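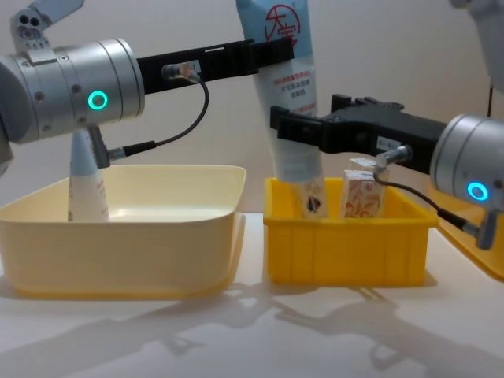

Planning a self-guided cheese and cider route by regional bus

Written by Shiela Dalisay. Last revised 23 April 2016.

This page sets out a method for building a one-day food route between small producers using scheduled buses. The worked case is the Brarnelberg valley, which has a dairy at Dremis, a cider press at Jemal and a market hall in Brarnelberg town. The method can be used for any valley with one main bus line and a timetable you can get hold of in advance.

The route is meant for two to six people. Larger parties should hire a minibus, as the Dremis dairy does not take more than six in the tasting room at one time and the valley bus will not hold seats.

What you need

A current bus timetable, printed or saved to a phone.
A map at a scale that shows footpaths.
The opening hours of each producer, confirmed by telephone or email.
One insulated bag per two people, with ice packs.
A small knife with a cover, a cloth and a lidded box.
Cash in small notes. The Jemal press does not take cards.

Step 1. List the producers and their fixed times

Write down every producer you would consider visiting, then add the times at which something happens there that you cannot move. Opening hours alone are not enough. A dairy may be open from nine to five but only cut and sell fresh curd before eleven. A press may be open all day but only run tours at set hours.

For the Brarnelberg valley the fixed times are:

Dremis dairy: viewing window open 08:30 to 11:00. Shop open until 16:00. Closed Mondays.
Brarnelberg market hall: stalls from 08:00 to 14:00. Hot food counter from 11:30.
Jemal press: tours at 14:15 and 16:00. Tasting room closes at 18:00.
Bamance bakery: open until sold out, which in summer can be before noon.

Anything with a fixed time is an anchor. Anything without one is a filler. A day should have two anchors and no more than two fillers. Three anchors can be done on paper but leave no room for a late bus.

Step 2. Put the anchors in order

Start with the anchor that has the earliest closing time. In this case it is the viewing window at Dremis. The second anchor is the 14:15 tour at Jemal. The market hall sits between them on the bus line and fills the middle of the day.

Do not place a cider or wine tasting before a cheese tasting if you can avoid it. Acid and tannin dull the palate for fresh cheese, and the dairy's younger cheeses are mild. If the timetable forces the order, allow an hour and eat plain bread in between.

Step 3. Read the timetable backwards

Begin with the last bus that will get you back to your starting point and work towards the morning. Mark the bus before the last one as your planned return. The last bus is the reserve and should not appear in the plan.

The valley line is numbered 18. It runs hourly on weekdays and every two hours at weekends. Check three things before you rely on any departure:

Whether it runs on school days only. These are marked S in the margin.
Whether it goes through Dremis village or stays on the main road. The main road stop is called Dremis Turn and is a walk of 25 minutes from the dairy, uphill.
Whether the winter timetable is still in force. It normally ends in February, but the new sheets are sometimes posted at the stops a week or two after the change.

Write the departure times on one sheet, with the stop name exactly as printed. Two stops in Brarnelberg town have similar names (Market and Old Market) and they are on opposite sides of the river.

Step 4. Work out the walking legs

Measure each walk between stop and producer on the map and allow 15 minutes per kilometre. Add 10 minutes to any leg that climbs noticeably, and another five if you are carrying full bags.

Walking legs for the worked case:

Dremis village stop to dairy: 400 metres, flat.
Old Market stop to market hall: 150 metres.
Jemal church stop to press: 1.2 kilometres, the second half on a gravel track with a climb. Allow 28 minutes.

The track to the press floods after heavy rain. The alternative is the lane past the sawmill, which adds 600 metres.

Step 5. Book

Book the anchors and leave the fillers open. Send one message to each producer containing the following:

Date and intended time of arrival.
Number in the party, and the number who will be tasting.
Any allergies. State whether raw milk is a problem.
That you are coming by bus, and the time of the bus you must leave on.

The last item is the one people leave out. A producer who knows you have to go at 10:50 will start with the tasting and show you the cellar afterwards. Otherwise the tasting often comes last and is cut short.

Dremis answers email within two days. Jemal should be telephoned, preferably between 12:00 and 13:00. The Bamance bakery does not take bookings but will put bread aside if you ring the day before.

Step 6. Write the running order

Use one line per event and include the slack. The running order for a weekday looks like this:

08:05 Depart Brarnelberg, Old Market.
08:40 Arrive Dremis village. Walk to dairy.
08:50 Viewing window.
09:30 Tasting, four cheeses.
10:15 Shop. Buy only what will keep until evening.
10:40 Walk to stop.
10:52 Depart Dremis village.
11:27 Arrive Old Market.
11:35 Market hall, lunch from the hot counter.
12:50 Depart Old Market.
13:20 Arrive Jemal church. Walk to press.
13:48 Arrive at press. Slack.
14:15 Tour.
15:15 Tasting.
16:10 Shop.
16:35 Walk to stop.
17:20 Depart Jemal church.
17:50 Arrive Old Market.

The reserve bus leaves Jemal church at 18:20. At weekends the 12:50 does not run. Take the 11:50 instead, buy lunch cold from the market stalls and eat it on the benches by the church. You will have only a short time in the market hall, so decide beforehand what you want.

Step 7. Pack and keep the cheese cool

Freeze the ice packs overnight and put them in the bag last thing before leaving. Line the bag with a folded cloth so that wrapped cheese does not sit directly against the packs. Fresh curd should be the first thing eaten and should not be carried past lunch on a warm day. Hard cheese will travel all day in its paper.

Keep bread out of the insulated bag. It takes up damp from the packs and the crust goes soft.

Bottles from the press go upright in a separate bag. The bottle-fermented cider is under pressure and should not be left on a sunny bench.

Step 8. Taste in a sensible order

At the dairy, ask for the cheeses from youngest to oldest. Take a small piece of each, smell it, then eat it with nothing else. Drink water between samples. Note the name and age of anything you want to buy before moving on, as the labels in the shop give batch codes and the ages are not shown.

At the press, go from dry to sweet. Spitting is accepted and a bucket is provided. Full pours are not part of the standard tasting and are charged separately.

Costs

Prices per person at the time of revision:

Bus day ticket, all zones: 10
Dairy tasting: 6
Press tour and tasting: 9
Hot lunch at the market hall: 7 to 8

The day ticket is cheaper than singles once you make three journeys. It is sold by the driver and at the kiosk at Old Market, which opens at 07:30. Drivers will not change large notes.

Common faults

Arriving at the dairy after 11:00. The shop is still open, but the viewing window is shuttered while the floor is washed down.

Getting off at Dremis Turn by mistake. If this happens, ring the dairy before you start walking. The path is signed from the bus shelter.

Buying heavy items first. A whole Dremis wheel is a poor thing to carry up the track to Jemal. The dairy will send a wheel by post.

Relying on mobile coverage at Jemal. There is very little beyond the church. Save the timetable and the map before you leave town.

Variations

Shorter day: drop Jemal, add the Bamance bakery. The 9:05 from Old Market to Bamance returns at 10:20. This leaves the dairy for its afternoon shop hours only, so the viewing window is lost.

With children: replace the press tasting with the orchard path, a loop of 2 kilometres starting behind the press yard. Apple juice is sold from the same counter as the cider.

Winter: the press runs the 14:15 tour only, and the return walk to the church is in the dark by December. Take a torch.

Related pages

How to read a regional bus timetable
Wrapping and storing cut cheese at home
Brarnelberg market hall: stall list by day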